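Drikier

2 min read

Drikier is a family-owned restaurant in the town of Eltis, known for smoked meats and corn dishes. It was opened by Ese Ekpo in a former feed store on Trummer Street and seats 108 people. Evanthia Tzanetos became a partner when the dining room was enlarged. 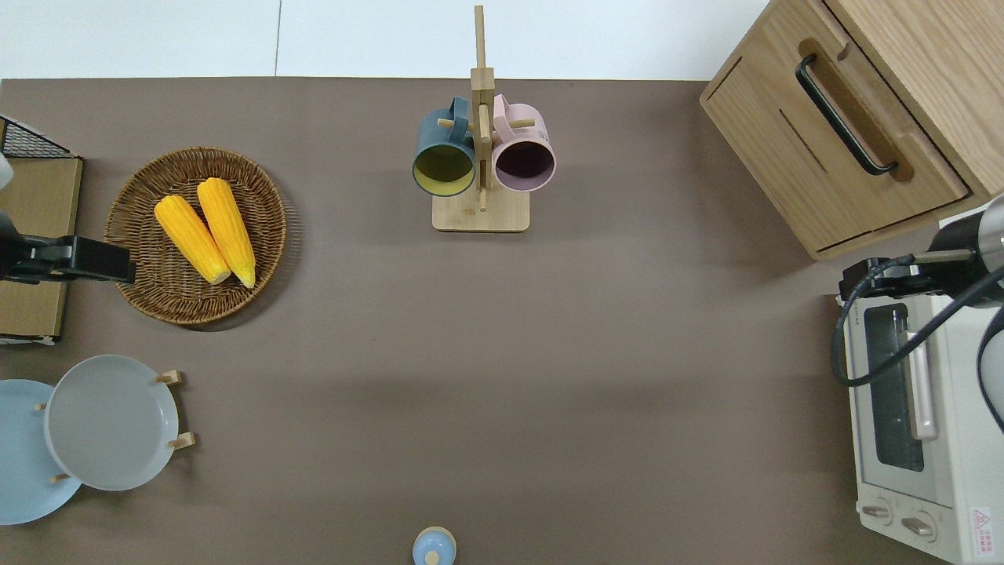
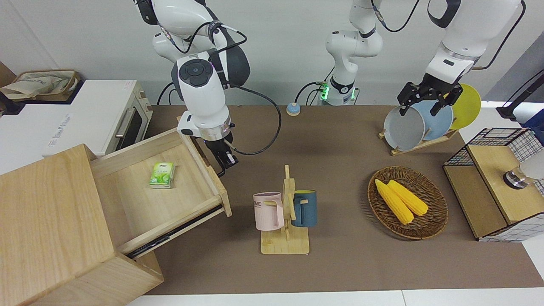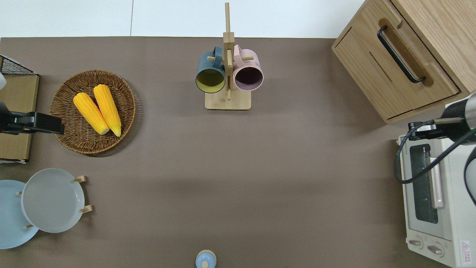
Food and service

Brisket is smoked overnight over pecan wood and sliced to order starting at 11 a.m. Side dishes include skillet corn, pinto beans and a vinegar slaw. The sauce, called Gidance, is thin and peppery and is sold by the bottle at the register. Lunch is served at a counter and dinner at the tables. The restaurant also caters for groups of up to 500. It closes each May for repairs to the smokers.

Filed under: Restaurants, Barbecue, Family-owned businesses

Print this article | E-mail this article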